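Power cords, two boxes at a time

Posted in May, filed under Storage

The cords had been in one drawer since we moved the workshop to the Lanach building. Every time I needed a mains lead I pulled out one and got four, tied together by friction. I finally took an evening to move them into boxes, and this is a record of how I set it up, mostly so that I can repeat it when the drawer fills up again.

The boxes are plain corrugated mailers with a tuck lid. I bought 200 of them from Skeltberg two years ago for a parts sale that never got that far, and they have been used for everything since. They are not pretty. The front walls on the older ones have started to fray at the lower corners, where the board gets rubbed on the shelf. For cords this does not matter. I would not put screws in them.

What makes this style useful is the lid. It folds back and stands up behind the tray, so you can leave a box open on the table and work from the front without the lid getting in the way. When you are done, it folds over and tucks in. A separate lid always ends up under something.

I work with two boxes side by side: one to take from and one to fill. The table has to be clear first. A long cord catches on anything within reach, and a mug is the usual victim. Cord comes out of the source box, gets checked, gets coiled, and goes into the other box. If it fails the check it goes on the floor behind me and does not come back. 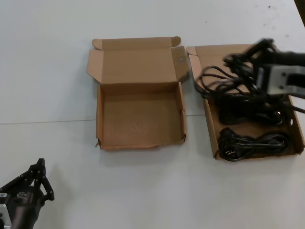

Macario Cisneros: I do the same job with freezer bags and would not go back. You can see the plug through the bag, and a bag of cords squeezes into the gap at the back of a shelf. With cardboard you have to open every lid to find the one cord with the right end. Do you label yours at all?

I do, on the front wall in marker, with the plug type and the length. I tried bags at the Iltbridge place. They slid off each other and I could not stack them past three or four high. Boxes stack. That settled it for me, but Macario's point about seeing the plug is fair, and it is why I now care which way the plug faces.

The check is short. I run the cord through my fingers from one end to the other and feel for nicks, flat spots and any place where the jacket has gone stiff. Then I bend it gently where it enters the plug. If the jacket has pulled away and the inner wires show, the cord is scrap. Loose pins, scorch marks or a cracked plug body mean the same. I do not tape cords. A replacement costs less than the time I would spend worrying about the tape.

Coiling is where most of the mess comes from. Wrapping a cord around the hand and elbow puts a twist in every turn, and the coil springs open as soon as you let go. I make an oval a little shorter than the inside of the tray and turn the cord slightly between finger and thumb on each loop so it lies flat. Cords that have spent years in a knot will fight this. Leave them stretched out overnight and try again in the morning.

I stopped using ties on the short ones. A coil that fits the tray is held by the walls, and a tie is one more thing to undo. Long cords still get a strip of hook-and-loop. My roll came from Greenberg and has 11 strips left on it, so I am careful with them.

As for how many go in a box, I let the lid decide. If it closes without pressing, the box is fine. If I have to lean on it, a coil comes out. Two thick cords, one in front of the other, is a comfortable load for this size. Three is possible with thinner ones, but the back one tends to ride up the wall and catch the lid.

Soledad Nava asked me at lunch if it would be simpler to hang them all on a rail. It would, if I had the wall. The only free stretch is beside the door, and anything hanging there gets walked into.

Order of loading: back coil first, with its plug toward a side wall. Front coil second, with the plug at the front edge where you can read it as soon as the lid goes up. Different plug types should not share a box if you can avoid it. I have one mixed box and it is the one I always open by mistake.

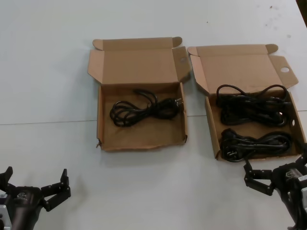 Where the boxes go

Second shelf from the bottom, labels out, heaviest at the left. I keep the shelf above free for adapters and extension blocks, which have not been sorted yet. Dulce Cuevas wants the short leads for her bench, so one box will move over there once I have found a marker that still writes.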